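Mon 1 June

Trukix sorting package, trial license, build 2282. Second session on the white table. Purpose is to decide whether we recommend it to Levex for their returns line or send it back to El Ouafi (the reseller) with a list.

**Setup**

- Package installed on the bench controller, not on the robot's own computer. The installer wanted to overwrite our network settings again. Declined, set the addresses by hand.
- Cans to the gray bin, bottles to the yellow-green bin. Classes are set in a plain text file, good. Bin positions are taught once and stored by name, also good.
- Tape marks stay where they are. If a bin gets bumped, put it back before the next run and write it down.
- Gripper force left at the package default. Sanaa wanted to lower it for thin cans but we agreed to change one thing per session.

The quote covers classification and grasp planning. Motion is ours. The brochure blurs this and the Levex people read it as a full cell, so it has to be spelled out in the report.

**Runs**

Planned 170 picks, all with mixed cans and bottles. An item counts as sorted only if it ends up inside the correct bin with no hand on it. Bottles are presented both standing and lying down, since Levex will not get them any other way than random. 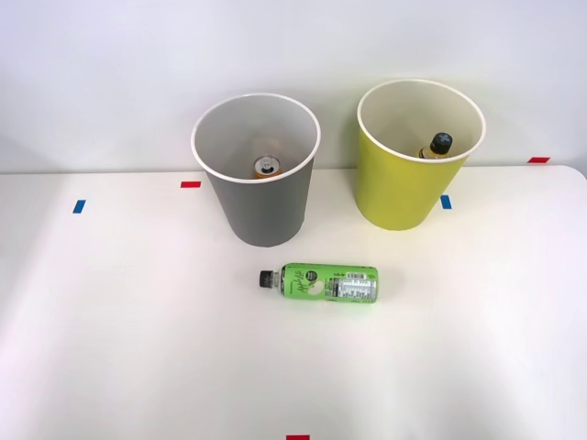

*Fig. 1 - Can in gray, bottle in yellow-green. Green bottle on its side, cap to the left.*

Notes from the log:

1. Cans classified without trouble, standing or tilted. Confidence values are high and stay high when I dim the bench lights.
2. Bottles on their side are slower. The planner proposes a grasp across the body, rejects it, proposes it again with the wrist turned. Worst case was 14 seconds of thinking before any motion. Standing bottles have no such delay.
3. A large printed label seems to help the classifier more than shape does. Put tape over one label and the confidence dropped. One object is not a test - repeat with several.
4. Bin occupancy is not tracked. The package will keep adding to a full bin. El Ouafi says a fill check is on the list for November. Do not promise it to anyone.
5. The log gives the class and the chosen grasp but not the rejected ones. For item 2 I had to read them off the preview window and type them in. Ask for an export.

Clearance is the other open question. The planner treats each item as if it were alone on the table. With a can in the fingers and a bottle lying underneath, it does not add the bottle to the keep-out volume, so any margin comes from our own lift height. We have that set to 70 mm at the moment. Levex will have items on top of each other, and a fixed lift will not cover that.

Cable routing from the sensor module on the gripper also needs a look. The loop passes over the yellow-green bin when the arm comes in from the right, and a taller bin would be in its way. Our problem, not Trukix's, but it belongs in the integration estimate. 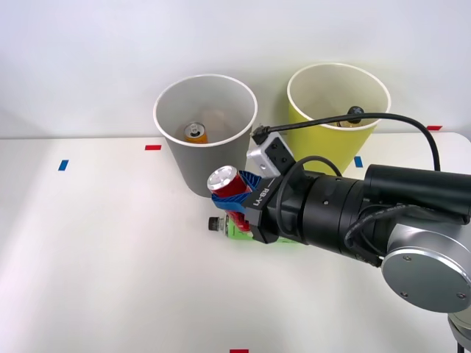 **For the report**

- Classification: acceptable for the Levex mix as we understand it. Get a box of their real items before signing off.
- Grasp planning: cans yes, lying bottles not yet. Slow, and the retry logic is opaque.
- Neighboring objects: missing. This is the main item for El Ouafi.
- License is tied to one controller. A swap after a failure needs a new key by email, and the support desk is closed on weekends. Ask for a spare key in the contract.
- Manual is decent. Section on bin teaching is wrong about the order of the last two steps.

**Next**

- Sanaa El Khatib to rerun item 3 with the labels covered on every bottle we have.
- Same session again with lower grip force, nothing else changed.
- I write to El Ouafi about the export and the keep-out volume, copy to the Fistow integration list.
- Trial key: check the expiry date before booking the bench again.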